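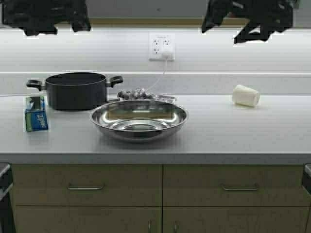
Minutes of the general meeting of the Jemholm Allotment Association, 13 November 2020

Present: 49 members, online and by telephone. The meeting was opened by the chair at the usual time. The agenda was accepted without changes.

1. Minutes of the October meeting
These were approved with one correction: the water was closed at the lower plots only, and the upper plots still had water.

2. Water pipe
The firm Andreadis has sent its offer for the new pipe along the Lata path. The price is 2538 euros, with digging included. A member asked if we can dig ourselves and pay less. The board will ask the firm and give the answer by letter. The offer was accepted on this condition, with two votes against.

3. Yearly fee
The board proposed to raise the fee by 50 euros for whole plots. After a long discussion the proposal was refused. The fee stays at 100 euros for the next year, and half plots pay half, as before. 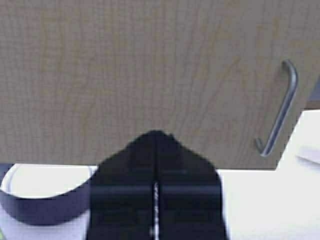 Page 2

4. Compost
Kitchen waste with meat or bread was again found in the common compost. Members are kindly asked to read the notice at the gate. The second heap must rest until spring and nothing may be added to it.

5. Seed potatoes
The common order goes to Trindano as last year. Orders must reach the secretary in writing. Late orders will not be taken.

6. Other matters
The hedge by the car park is too high on the road side. It will be cut before the first snow, if the weather allows.

The next meeting will be announced by letter. The meeting was closed by the chair.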